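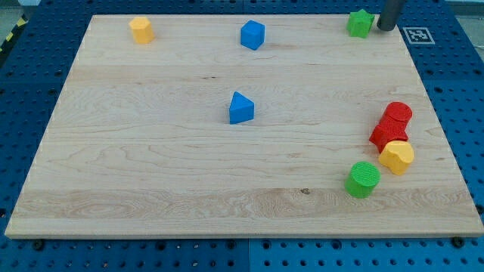 If you charge my kids for a lost block, we're just going to stop borrowing, one parent wrote across the bottom of the survey, and then underlined "stop borrowing" hard enough to dent the page. I read that comment early in the coding and kept going back to it, which is why it gets to open this part of the paper. Up to now I've been treating lost pieces as an inventory problem. For the families in Tultstead they were a manners problem, and sometimes a money problem, and those feel very different when you're standing at a desk holding a box with a hole in it.

## 4. What happens to the missing piece

### 4.1 Sets, and what makes them sets

First, a word on what I mean by a set, as the Tultstead Toy Library and its sister branch in Nurnar used the word in different ways for most of the study period and I didn't catch it until November (my fault, I should have asked on the first visit). In Tultstead a set is whatever is on the contents card. In Nurnar a set is whatever you need to play with the thing. A jigsaw with one piece gone is broken under both rules. A bag of animal figures with one gone is broken in Tultstead and perfectly fine in Nurnar.

Geometric blocks in assorted shapes and colors, like the plastic ones on the maple board in Figure 3, are where the two rules really pull apart. Lose the yellow hexagonal prism from a group like that and a child can still stack, sort and knock things over all afternoon. But the contents card says "hexagon, yellow," and somebody has to decide what to do about that line on the card. Most of what follows is about that decision and who ends up making it.

I sorted every loan in the sample into one of three types:

- **Closed sets**, where one missing piece ends the use of the item (jigsaws, matching cards, most board games)
- **Open sets**, where play goes on with fewer pieces (blocks, train track, play food)
- **Disputed sets**, where the branch and the borrower disagreed about which of the first two they were dealing with

I didn't plan on having the third type. It showed up in the loan slips, in the margins, in the form of little arguments. "Still works fine!!" says one, next to a marble run. The desk had written "does not" underneath, in pen.

### 4.2 The slips

The data for this section are 300 paper loan slips from the two branches, plus the follow-up interviews with 17 families. Both branches moved over to Clakix, the catalog program, partway through, and I'm sorry to report that Clakix has no margin. It has a drop-down menu that says "complete" or "incomplete," and a comment field that is hidden behind a second screen. After the switch the comments nearly dried up. I don't take that to mean families had less to say. In the interviews they had a great deal to say, and several of them told me they'd never known there was a comment field at all.

So the paper slips are the richer source and I lean on them, with the obvious problem that they all come from the earlier months. Anyone comparing this section with the circulation numbers in Section 3 should keep that in mind. The periods overlap but they don't match.

One more limitation while I'm confessing things. A slip only records a missing piece if somebody noticed. The Kassab Street desk, which handles the evening returns in Tultstead, checks contents after closing, when the family has already gone home. The daytime desk opens the box right there at the counter. You'd expect those two ways of checking to find different amounts of loss, and they may, but what interested me more was that they produce completely different conversations. At the counter the talk is about where the piece might be – under the couch, in the car, in the dog. After hours there's no talk, there's a phone message, and a phone message about a missing block sounds like an accusation no matter how kindly you word it. I listened to the script the desk used. It was very kind. Families still described it to me as "the call."

### 4.3 Who pays, and in what

Neither branch fines by default. Tultstead has a replacement charge on the books, and the desk can apply it or waive it. Nurnar took the charge off its membership form years ago and asks for "something in its place," a phrase I've grown very fond of. What comes back in its place is all over the map: a spare die for a board game, a wooden spoon for a play kitchen, a hand-drawn card for a memory game (the drawing was of a walrus, the original was a seal, and the game is still circulating with the walrus in it).

I want to be careful here. It would be easy to make Nurnar the hero of this paper, and a few people who read my early draft thought I had. The Nurnar rule is friendly to borrowers, yes. It's also a lot of work for the desk, who have to decide on the spot if a wooden spoon is a fair swap, and it puts families with a well-stocked house ahead of families without one. One mother told me she'd gone out and bought a new toy to hand in because she was embarrassed to bring "just some random thing from a drawer." She spent more on that toy than the Tultstead charge would have cost her. A no-fine rule turned out expensive for her, and a look at the account books would never have shown it.

On the Tultstead side, the charge was waived so often that several families didn't know it existed. The ones who did know tended to be the ones who'd been charged, and they remembered it vividly. Five of the families I interviewed had paid it at some point, and every one of them could tell me the item, the piece and what the weather was doing. I don't want to build too much on a group that small, but the sharpness of those memories was striking when so many of the same parents couldn't tell me what they had on loan that very week.

### 4.4 Staying away

Now back to the parent with the underlined comment. Do families stop borrowing after a lost piece? The slips can't answer that cleanly, for the reasons above. What they can show is a gap. After a slip marked incomplete, there's often a stretch with no loans, and then, for many families, borrowing starts up again with something safer. By safer I mean one big thing: a ride-on truck, a rocking horse, a tent. Things without a contents card. One father called these "nothing-to-lose toys," and he'd borrowed the same ride-on truck over and over while the block sets his daughter asked for stayed on the shelf.

I think this shift is the main finding of the section, and it's a quiet one. A family that leaves altogether shows up in the membership numbers. A family that stays and switches to trucks looks like a happy, regular borrower in every report Clakix can print, with loans up and returns 100 percent complete. The loss is in what the child gets to play with, and you have to go through the slips by hand to see it.

There was less of this switching in Nurnar, which fits what I'd expect from the looser rule. But Nurnar also has fewer ride-on toys to switch to, and its storage room is a converted hallway, so I can't pull the rule and the shelf apart. A branch with the Nurnar rule and the Tultstead shelf would be the thing to study next, if one exists.

### 4.5 The spare-parts tin

Both branches keep a tin of orphans, pieces that came back in the wrong box or got found under a shelf, and both desks brought it out to show me without being asked. In Tultstead the tin is kept behind the counter and a piece can only leave it if it matches a line on a contents card. In Nurnar the tin sits out on the floor and children dig through it while their parents return things. It's borrowed from, added to and occasionally tipped over.

Parents in Nurnar brought up the tin in interviews far more than I'd guessed they would. For a few of them it was the reason a lost piece didn't feel like a disaster, as they'd seen their own child hand something back into it and figured theirs would surface the same way. Tultstead parents mostly hadn't heard of their branch's tin. When I mentioned it to the evening desk, they said they'd always assumed families would find it sad.

Section 5 picks up the question of the contents cards themselves, including who writes them and why some of them list the box as a piece.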